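21/06/2022

# The water's going off again, but this time we got told

Quick bit of news for anyone on the Prerau side of the village, and I'll try to keep it short (I won't manage it, you know me).

The water company is replacing the old main under Ikeda Lane, and 296 homes are going to be without water while they do the last stretch. It starts at nine in the morning and should be finished by four in the afternoon. If you live past the chapel you're on a different pipe altogether and you can carry on as normal, you lucky things.

I know what you're thinking, because I thought it too. We had all this in May! We did, and that was the first stretch, the one that went from the bus shelter to the bottom of the hill. I found out about that one with shampoo in my hair. There was supposed to be a leaflet, and I've since met two people who got it, both of them on a street that wasn't affected.

So credit where it's due, this time the letters have come through the doors a good while ahead, and they've got a map on the back. The contractor is a firm called Brernar, and I rang them on Monday's number from the letter (the one in the top corner, the one at the bottom is for bills) and got straight through to Noémie Texier, who is running the job. She was very patient with me and my list.

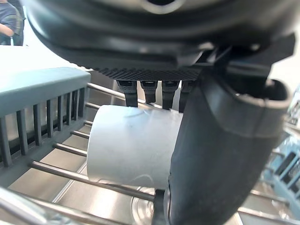 First thing I asked was why it needs doing at all, when the road was only resurfaced a few years back. Noémie told me the pipe under there is old cast iron and has been patched so many times that there's more patch than pipe in places. The new one is plastic and comes in long lengths, so there are far fewer joints to leak. They pull it through underneath where they can and only dig where they have to, and that's why the holes in the road have looked so random. I'd been wondering about the one outside the hairdresser's.

Second thing was pressure. Those of us at the top of the lane have put up with a dribble for as long as I've lived here, and my shower is a sad affair at breakfast time. She wouldn't promise me anything, fair enough, but she did say that people at the bottom of the hill have noticed a difference after the May works. My friend Pat down there says her kitchen tap now soaks her jumper if she turns it on too fast, so I'm hopeful.

Now the practical stuff. The letter says to fill a few jugs and pans before you go to bed, and to put a bucket or two by for flushing the loo. You don't want to run the washing machine or the dishwasher while the water's off, and if you've got a combi boiler it's worth reading the little paragraph about that, or ringing whoever services yours. Tea drinkers, fill the flask as well as the kettle!

There'll be bottled water at the village hall from half past eight, and they've got 40 packs set aside to be dropped off for people who can't get out or can't carry. You need to be on the list for that. If you have a neighbour who might want one, please knock and ask, as some folk would sooner go thirsty than ring a helpline. I've done my side of the road already and came home with a bag of rhubarb and a very long story about a hip.

The Tokeo café is staying open, which surprised me. They've got a tank out the back for the garden room and they're doing cold food only, sandwiches and cake and bottled drinks. No hot drinks till the taps are back, and please don't have a go at the girl on the till about it.

Once it's all back on, the first water through might look cloudy or a bit brown. Noémie says to run the cold tap in the kitchen before any of the others, and keep it going gently till it clears. Cloudy is mostly air and it'll settle if you leave it standing in a glass. Brown is bits shaken loose from the old pipes, so hold off on washing your whites. In May mine took more than 16 minutes, and I stood there the whole time watching it like the telly.

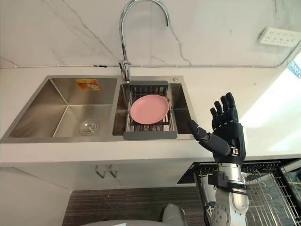
*The double sink, with the bigger basin on the left.*

If it's still discoloured by the next morning, ring the number at the top of the letter and they'll come and flush the pipe from the street. They'd like to know even if you think it's just you, as it helps them work out where the muck is sitting.

On the roads, Ikeda Lane will be shut from the post box up to the junction, with access for people who live there. The bus is going round by the playing field and won't stop at the shelter, so you'll want the stop by the garage, which has no seat and no roof. I've asked whether they could put a bench out for the day and I'm waiting to hear. The bins are being collected as usual but please get them out early, the lorry wants to be gone before the barriers go across.

There was some talk in the shop that the parking bays were going to be lost for good. I asked about that too and they're not, it's just where the pipes are stacked at the moment. They'll be cleared once the tarmac's gone down, and the white lines will be repainted after that by a different lot, so expect a gap between the two.

I'll be at the hall handing out water for the first couple of hours if anyone wants a moan or a map. I've got spare copies of the letter, and the phone number written out in big print for anyone who's left their glasses at home.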